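Print this page
E-mail this page

Skundby Table-Top Display Cabinet with Drawer

Item 488
Price: 3,852 kr, glass shelf included
Weight: 13 kg without contents
Delivery: from the Zorklow warehouse, assembled
Colour: brown stained frame, paler top board

The Skundby is a small wood and glass cabinet made to stand on a table, a counter or a strong sideboard. It has a glass shelf across the middle, a sliding glass door and a drawer in the base. Most people who buy one use it in a kitchen, a shop or an office, for things they want to see and reach without leaving them out in the dust.

It is sold as a single piece. There is no matching stand, and it does not have wall fittings. If you want a cabinet that hangs, look at the Machala, which is lighter and has no drawer.

The frame

The frame is solid wood, stained dark brown. We do not fill the grain before staining, so the surface has some roughness to it and the colour is deeper in places. The corner posts carry the weight of the top board and should be checked now and then for looseness if the cabinet is moved a lot. A thin crossbar joins the front and back posts on the left at shelf height.

The top board is thick and is finished differently from the frame. It is paler, close to raw wood, and the front edge is left rough. It will take marks. Put a cloth or a tray under anything with a wet base, and do not use the top as a chopping surface. If you would like a sealed top, ask when you order. Sealing adds a few days and darkens the board slightly. 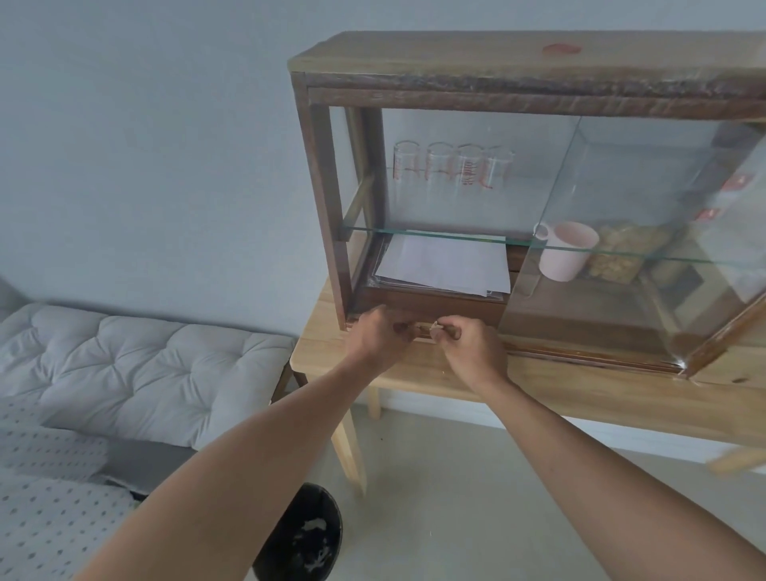 The drawer sits at the base, under the lower compartment, and is stained to go with the frame. It is 150 mm deep from front to back on the inside, which suits pens, tape, labels, teaspoons, keys and the like. The pull is small, with room for the fingertips of both hands and not much more, and we suggest using both so that the drawer comes out straight. Paper can lie flat in the space directly above it, as the stack on the left does, and the drawer can be used without moving it. There are no metal runners. The drawer slides wood on wood, and a little candle wax along the bottom edges once a year keeps it moving well.

There is no lock on the drawer. We tried one on an early version and it took up too much of the inside. The door does not lock either.

The glass

The sides and front are glazed with clear glass. The shelf is clear glass as well, with the slight green tint along the edge that most plain glass has. It rests in place and is not glued, so it can be lifted out for washing. Empty it first, slide the door fully across and take the shelf in both hands. Tip the front edge up a little and draw it towards you.

The shelf is meant for cups, glasses, jars, small bottles and light ornaments. Do not stack heavy plates on it. Heavy things should go in the lower compartment, where the base supports them. Spread the load along the shelf and keep taller pieces to the back so they do not catch when the door is moved.

The sliding door has a brown wooden edge and runs in a wooden track along the bottom of the cabinet. Crumbs and grit in this track are the usual cause of a stiff door. Clear it with a dry paintbrush or a vacuum cleaner nozzle. Do not oil it, as oil holds the dust and stains the wood.

Where to put it

Stand the cabinet on a flat, firm surface. A slightly uneven table will not harm it, but the door may creep to one side on its own. A folded piece of card under the low corner is usually enough to put this right.

Keep it away from radiators and out of strong sun. The stain will fade over time in a south-facing window, and the drawer can swell or shrink with heat and damp. In a kitchen, do not place it beside the kettle or over a dishwasher vent. Against a plain wall is best.

Leave enough space in front for the drawer to come out fully and for your hands to get to the pull. On a narrow shelf this is easy to forget. Measure the surface before ordering and allow for the drawer as well as the cabinet.

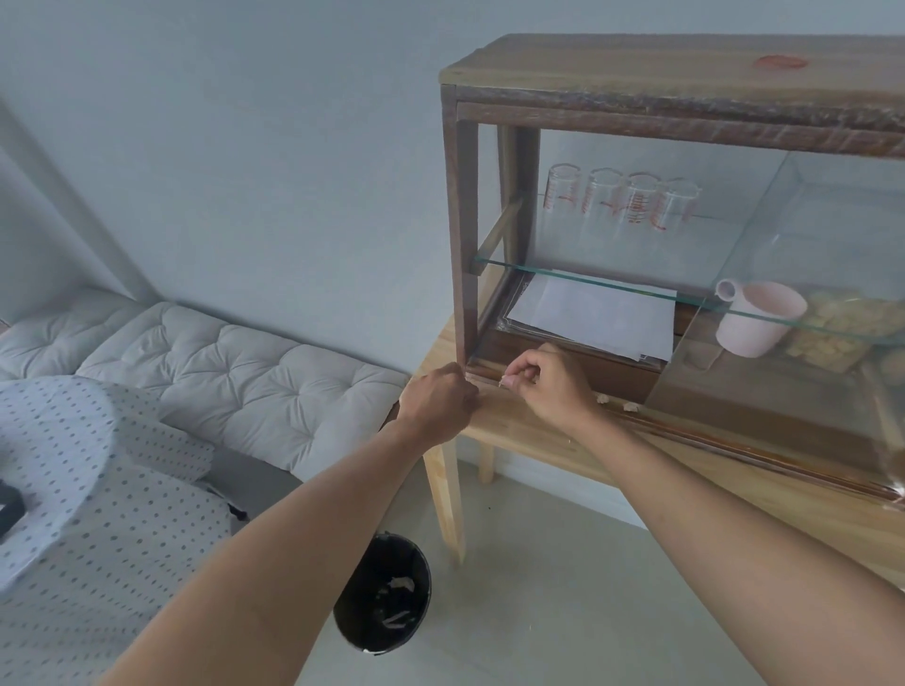 Skundby cabinet on an unfinished wooden table, with clear glasses on the shelf and paper below.

What fits

The upper level takes a row of ordinary drinking glasses or measuring cups standing upright. Put the ones with printing on them face forward and you can read them through the glass. The lower compartment is the better place for mugs, bags of biscuits or crackers, paper, folders and anything you take out often.

The cabinet is not airtight. Food should be kept in its own closed bag or tin. We do not recommend it for bread, fruit or anything with a strong smell, as the raw wood under the top board will pick it up.

It is not suitable for plants. Water in the bottom will get into the track and then into the drawer.

Lifting and moving

Take everything out, including what is in the drawer, and remove the glass shelf. Tape the door closed with low-tack tape, and tape the drawer front too. Lift from underneath with one hand at each end. Do not lift by the top board, the corner posts or the door edge. One adult can carry it a short way, but two are better on stairs.

When you have put it down, peel off the tape slowly, working along the wood and not across it. Old tape pulls the stain. If a line of glue is left behind, rub it with a little cooking oil on a cloth, then wipe with warm soapy water and dry it straight away.

Cleaning

Glass: a damp cloth, followed by a dry one. Spray the cloth and not the glass, so that nothing runs down into the track.

Stained wood: dust with a soft brush. Use a barely damp cloth for sticky marks.

Top board: brush along the grain. Light marks can be taken out with fine sandpaper. A coloured stain that has gone in deeper, such as ink or paint, will probably stay, and sanding hard to remove it leaves a dip.

Drawer: take it right out, turn it over and tap out the crumbs. Wipe it inside and leave it to dry before putting it back.

Spare parts

The following can be ordered for this model. Give the item number, 488, with your order.

Glass shelf
Sliding door with wooden edge
Bottom track, stained
Drawer, complete
Drawer pull with fixing
Small pot of brown stain for touching up

Replacement glass for the sides has to be fitted by us. The side panels are held in the frame and cannot be changed without taking the posts apart. Please do not try this at home.

Other cabinets in the range

The Machala hangs on the wall. It has the same kind of glass shelf but a hinged door, and the stain is lighter.

The Jaltia stands on the floor and has closed cupboards at the bottom. It is the one to choose if you need to store heavy plates or files.

The drawer from the Skundby does not fit the Jaltia, and the shelves are not the same size.

Ordering and returns

Cabinets are sent from Zorklow in a wooden crate with card at the corners. Please check the glass while the driver is still with you and write any damage on the delivery note. Keep the crate until you are sure you are keeping the cabinet, as we cannot collect it without one.

Small differences in colour, grain and the shape of the rough front edge are normal and are not treated as faults. A door that will not slide or a drawer that sticks on arrival is a fault, and we will put it right or take the cabinet back. Leave it in the room overnight before you decide, as the wood needs time to settle after a cold van.

You can collect from the warehouse if you prefer. Ring first so that it can be brought down. Collection is in the afternoon, up to 4 pm, and the warehouse is closed for the whole of July.

Print this page
E-mail this page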